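Clurkport Utility Room Set

README, version 3

Summary

The set holds 2,000 stills of utility rooms, workrooms and back stores, taken indoors in 43 rooms. Its subject is how household and workshop goods are stored, stacked and left out between jobs. Compiled by Anong Thammasiri for the Cekcombe storage survey.

Contents

stills/ – the pictures, one folder per room
rooms.csv – room code, floor area, type of lighting
items.csv – one row per labelled item
notes.txt – corrections since February

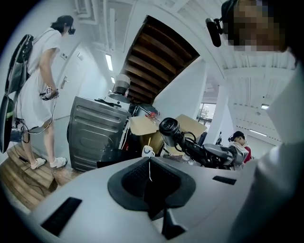 Item labels name the outer form of a thing and leave its use blank unless the use is plain. Containers carry a second field, "state", with the values open, closed and unclear. A cardboard box with its flaps folded out, like the one beside the grey metal cabinet, is entered as "box, card" with state "open". The cabinet goes in as "cabinet, metal", although its ribbed side panels resemble a washing machine casing. Cables coiled on top of a cabinet get their own row, with the cabinet as their support.

Small items such as mugs are labelled only where the outline is clear. Clutter between two larger items is given a single row, "mixed".

Known faults

Room codes beginning Ho and Toma were swapped in version 2. They are now correct, but older copies of rooms.csv should be thrown away. Floor area is missing for stairwells and landings.

Contact

Send corrections to Anong Thammasiri, quoting the room code and row number.

Last changed 22 June 2026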